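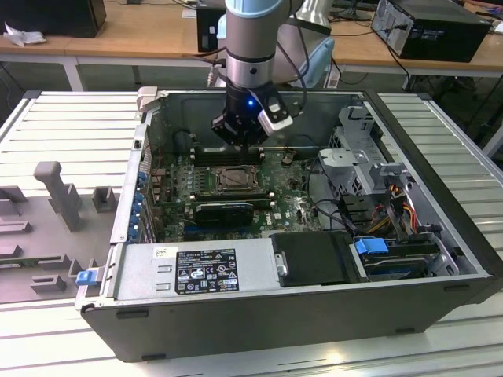 Flirkholm Region Group Psychotherapy Practitioners
Supervision and Practice Standards Meeting
Minutes

Venue: Solheim, upper room
Chair: Rongrong Ding
Minutes taken by: practice standards secretary
Present: as per attendance sheet. A quorum was confirmed before item 1.
Apologies: received and entered on the attendance sheet.

1. Minutes of the previous meeting

The minutes were taken as read. One correction was made under item 4, where "primary supervisor" should read "secondary supervisor" in both places. With that change the minutes were accepted.

2. Matters arising

2.1 Wording of the trainee title. The national body has not replied to the letter on the use of "trainee" and "candidate" in public listings. Until a reply is received, regional listings will continue to use "trainee" for anyone who has not submitted a written thesis. Letter to be sent again, with the original attached.

2.2 Room notice at Solheim. The wording on the door during closed sessions has been changed to "Group in session, please do not enter." Item closed.

2.3 Library returns. Carried over.

3. Supervision log format

The chair introduced the revised log. The current form has separate columns for individual supervision, group supervision and peer consultation, but only one column for totals. Members have been adding peer consultation to supervised hours, and the reviewer has had to ask for the forms back.

The revised form gives each type its own total and removes the combined figure. Peer consultation will still be recorded but will not count toward the annual requirement of 30 hours.

Discussion covered the following.

Sessions where a supervisor is present but a peer directs. Agreed that these count as group supervision if the supervisor gives the processing afterward. If the processing is done by peers only, the session goes in the peer column.

Part sessions. Time is to be entered to the nearest quarter hour. Breaks are excluded. A member asked whether sharing is part of the session for this purpose. It is.

Online supervision. No cap was proposed. The log will have a box to mark a session as online, for information only.

Supervision of supervision. The view of the meeting was divided. Some members hold that it should count in full, as it does in the training institute's own records. Others consider that it is a separate activity with a different contract. Left as is, with a separate line on the form, and to be taken up again when the draft supervisor guidelines are available.

Decision: the revised log is adopted. Logs for the current year are due by 31st December and may be submitted on either form. Only the revised form will be accepted after that.

Action: chair to circulate the form with a completed sample.

4. Storage of session notes

The regional archive is held in Stuneo, which replaced the shared folder. Under the old arrangement, process notes from training groups and administrative papers were kept in the same directory, and access could not be set separately.

Current position: 1103 files have been moved. Of these, 411 have no retention date attached. Most of the undated files are protocols and warm-up outlines with no identifying content. A smaller number are process notes and need to be read by someone with clearance before a date can be set.

It was noted that file names should not contain the name or initials of a protagonist. Several older files do. These are to be renamed using the group code and session number. The contents are not to be edited.

The question of video was raised. The recording consent form allows use for supervision only and states that recordings are erased when the supervision contract ends. No recordings are to be placed in Stuneo. Trainees who need to show recorded work for assessment should follow the institute's procedure, which requires a separate consent signed by every member of the group, including auxiliaries.

Decision: no further files to be uploaded without a retention date.

Action: secretary to list the undated process notes by group code. Chair to name two readers.

5. Group size for open sessions

At present there is no stated upper limit for open sessions. A limit of 16 participants, excluding the director and any co-director, was proposed.

Points in favor: the floor area at Solheim after chairs are set out; the time needed for sharing when the group is large; the load on a single director when more than one participant needs support after the enactment.

Points against: sociodrama sessions work well with larger numbers and do not depend on a single protagonist. A flat limit would exclude a format that members use regularly.

The proposal was amended to apply to psychodrama sessions with a protagonist-centered enactment. Sociodrama and playback evenings are exempt, but the director must have a co-director or a named assistant in the room.

Decision: amended proposal carried. One abstention.

6. Venue terms

Flandent has issued new hire terms for Solheim. Changes relevant to the region:

Bookings are now made by the half day. Evening bookings are not affected.

Mattresses and large cushions may be left in the side closet between sessions if labeled. Fabrics and scarves may not be left.

The lights in the upper room can be dimmed again from the wall panel. Stage lamps brought in by members must be tested and tagged.

The notice period for cancellation has been lengthened. Members running short courses should put this in their own enrollment terms so that the two periods match.

No decision required. The terms were noted.

7. Complaints procedure, second reading

Section 2 was read with no changes. In section 3, "informal resolution" is to be defined. Suggested text: "a conversation between the parties, with or without a third member present, of which no record is kept except the date and the fact that it took place." Accepted.

Section 5 deals with dual relationships. It was pointed out that in a region this size a trainee may share a training group with a former client's supervisor, and that the section as drafted would make this a breach by default. The drafter agreed to replace "must not" with "must disclose and review in supervision" for indirect relationships. The prohibition stays in place for direct ones.

Section 6 was not reached.

Action: drafter to send revised sections 3 and 5 to members before the third reading.

8. Other business

8.1 A request was received for a reading list on doubling with clients who use an interpreter. Members with references should send them to the secretary.

8.2 The regional phone listing still shows the former contact number. To be corrected.

9. Next meeting

April, same venue. Section 6 of the complaints procedure will be taken first. Library returns to follow.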